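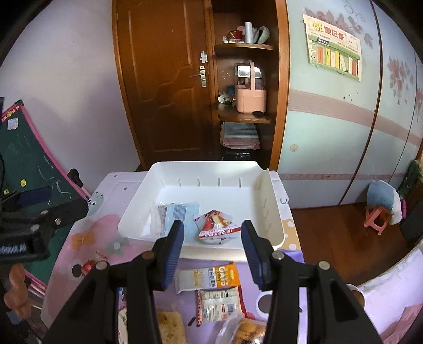

How does a planner decide which packet to go for first? It scores every grasp it can find on every item it can see, throws away the ones where the fingers would hit something, and takes the best of what is left.

I had that from the first talk of the open day at Wondholm, and I wrote it on the back of my programme, as I had promised our own software people that I would come home with something more useful than a tote bag. I went up in July 2018 with two colleagues from the warehouse side, and we were given coffee, a visitor's badge and a very full timetable.

Most of the morning belonged to Batia, their perception package. It takes a colour picture and a depth picture and tries to say where one item stops and the next begins. Boxes are easy, we were told. Snack packets are dreadful, particularly shiny ones, and clear bags are worse again, as the depth reading tends to go straight through to whatever lies underneath (we have the same trouble at home with shrink wrap, so there was a good deal of nodding in our row). Their answer is to let the colour picture draw the outline and to use depth only where the two agree. The test set has 691 recordings in it, and a new version isn't let out until it has been run against all of them.

After lunch – a very decent lunch, I should say – we moved on to Fikre, which does the planning. I liked this part best. You can stop it at any step and see the grasps it turned down, each with a short reason next to it, such as "wall too close" or "item overlapped". Our own planner simply says "failed", and I have been grumbling about that for years. A full plan takes 210 milliseconds on an ordinary desktop, and the controller underneath carries on closing the fingers gently until the force reading settles.

The last hour was Grundia, the replay tool, and by then the room was warm and I was flagging a little. It plays back camera, finger opening and force on one timeline, and you can drag a marker to the moment where things went wrong. It opened a log of almost 700 megabytes without any fuss. I did ask whether it could read our older format, and the reply was that a converter is planned for September.

We caught the train with 8 minutes to spare. I have the slides for anyone who would like them, and also a spare tote bag.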